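Minutes of the Noltum House residents' meeting, April 3, 2025

Taken by me, Griet Van Loon, so blame me for the spelling

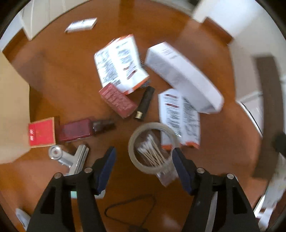 Present were Ruwan Navaratnam (chairing, with a cold), Kobe Van Damme, Shagufta Warraich and me. Ívar Egilsson joined by phone for the first half and then his battery went. We started a bit late while Kobe moved his bike out of the hall.

Last meeting's minutes

Read and approved. Shagufta asked me to correct one thing: she did not "agree" to clean the oven, she "said she would think about it." Corrected! She has since thought about it and the oven is still on the list.

Small stuff on the floors

This took up most of the evening, and I'm happy we finally talked about it properly. We all have the same trouble. Little household things come out of a box or a drawer, they land on the floor while somebody decides where they belong, and then they stay there. Cotton swabs, cosmetics, binder clips, cables, folded instruction leaflets, the lot. Ruwan said he'd like to be able to cross a room in his socks again.

Kobe wants a big "everything" basket in each room. Shagufta was strongly against (she had one in her last place and says it turned into a second floor, only deeper). I was somewhere in the middle. We went back and forth for quite a while and ended up with sorting by kind, into the spare drawers of the Lovero unit in the hall. Bathroom things go in the top drawer, desk things like clips and pens in the second, cables in the third. The bottom one sticks, so we're leaving it alone until Ívar has had a look at the runner.

On the cotton swabs, Shagufta likes them standing in a clear plastic cup where you can grab one, and I have to say I do too. Ruwan would prefer something with a lid. Agreed that the cup is fine and Ruwan can buy a lidded jar for his own shelf if he wants one.

Leaflets: Kobe never throws one away, and I throw them all away, which is how we lost the one for the boiler. From now on they go in the blue folder in the kitchen. If the product is gone, so is the leaflet. Kobe asked for a grace period and got one, until June.

Empty cartons and boxes get flattened the same day and go out with the paper. Cosmetics that no one claims by the next meeting are Shagufta's to deal with as she sees fit. Ívar (still on the phone at this point) asked if this included his hand cream. Not if he claims it, no.

Wooden floors

Once the floors are clear we want to clean them properly. Shagufta had a quote from Maihi for a full clean and polish of all the rooms at 495, and one from Truvora at 1289, but the second includes sanding and two coats of varnish. We all thought the sanding was overkill. The boards still have a good shine on them and the scratches are mostly by the door where Kobe's bike lives. Going with Maihi, provided they can come on a day when somebody's home to let them in. Shagufta to call.

Kobe asked whether the skirting would be done too. We didn't know. Shagufta will ask when she calls.

Tidying evening

We'll do all the rooms in one go, starting with the worst one (no names in the minutes, I promised). Ruwan will bring 8 of the small cardboard boxes from his work for anything going to the charity shop. I'm making soup. Start is at 5, and please don't eat first, I always make far too much!

Other business

The hall light is flickering again. Ruwan changed the bulb and it made no difference, so he'll write to the landlord.

Kobe would like the bike to stay indoors over the summer. We said we'd look at it again after the floor has been polished, and he could start by putting a mat under it.

Ívar wanted to raise something about the washing machine but that was when we lost him. Carried over.

To do

Shagufta: call Maihi, ask about the skirting
Ruwan: boxes, letter about the light
Kobe: leaflets into the blue folder, mat for the bike
Ívar: bottom drawer, and tell us what it was about the washing machine
Me: labels for the drawers, soup

Next meeting is at mine, same time. Bring a chair if you want to sit on one with a back.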